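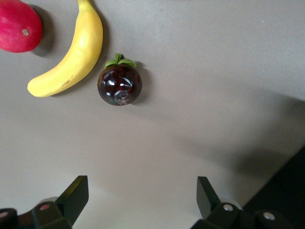

From: Halima Lema
To: Prelthorpe Comics and Screen list
Date: November 2021
Subject: Re: Hillora cut out of the Mudix series, again

Hi all,

Dev wrote:

> I've just finished the last episode and I still can't see why people are
> cross about Hillora. She's in the comic for what, 15 issues? And for half
> of those she's asleep in the wall. The telly version has enough going on
> with Mudix and the brothers as it is. If you put her in you've got to
> explain the Salt Court, and then you've got to explain the bargain, and
> by then it's episode six and everyone's gone to bed. I'd have cut her too.
>
> Also, did anyone else think the flood looked cheap?

Oh Dev, no! I've been stewing over this since yesterday and I've got the old issues out all over the bed, so you're getting the long answer, sorry.

I'll give you the 15 issues, and I'll give you that she spends a fair few of them in the wall. But look at what happens while she's in there. Every choice Mudix makes in the middle stretch is made because he thinks she can hear him. He talks to the bricks! There's that whole page where he reads her the ferry times, and it's the first moment he seems like a person and not just a big coat with a grudge. Take her out and he's got no one to talk to, so the series has him talk to his horse, and the horse (lovely as it is) isn't going to come out of the wall in the last chapter and take his name off him.

Which brings me to the ending. In the comic he loses because of the bargain, and the bargain is hers. On screen he loses because he falls off a bridge. I watched it twice in case I'd missed something. He slips. There's a bit of dramatic music and down he goes, and my sister, who has never read a page of it, said "is that it?" and went to put the kettle on.

I don't buy that the Salt Court takes six episodes to explain either. The comic does it in a single page, with the old judge weighing the two spoons. You could film that in a couple of minutes and people would get it. They found time for the wedding, which isn't in the books at all, and for the younger brother's cooking, which went on and on.

What does bother me is how much weaker it makes the villains. In print the Court are properly frightening, they hold a town of 835 people to a promise made by somebody's great-grandmother and they never once raise their voices. On screen they've been boiled down to three men in grey who get beaten up in a stable, and then beaten up again later by the same person. By the second time I felt a bit sorry for them.

There's a fan theory going round that she's being saved for a second series. The idea is that the crack in the chapel wall in episode four is hers, and that the voice calling the ferry is the same actor who'll end up playing her. I'd love it to be true. I did go back and look at the crack and it's in the right place, left of the door, same as issue 80. But then it's an old chapel, and old chapels have cracks in them, so I'm trying not to get my hopes up. If they do bring her in later I don't know how they'd manage the bargain with Mudix already in the river. A flashback, maybe? Please not a dream.

On the flood, yes, cheap. The water was fine from far off but the bit in the market hall looked like someone had left a tap on. I liked the noise of it though, all that groaning from the timbers before you saw anything. And I thought the opening titles were gorgeous, with the ink running, so I'm not being a complete misery.

Does anyone still have the big collected edition, the one with the sketches at the back? I lent mine out years ago and it never came home. I'm sure there's a note in there about Hillora being the first character drawn, before Mudix even had a face, and I'd like to check I haven't made that up before I go waving it at Dev. Somewhere past page 100, I think, after the maps.

I'll be at the Prelthorpe meet-up as usual and I'm bringing the wall issues, so anybody who's only seen the telly version can borrow them. Clean hands please, the one with the ferry page is already coming off its staples.

Halima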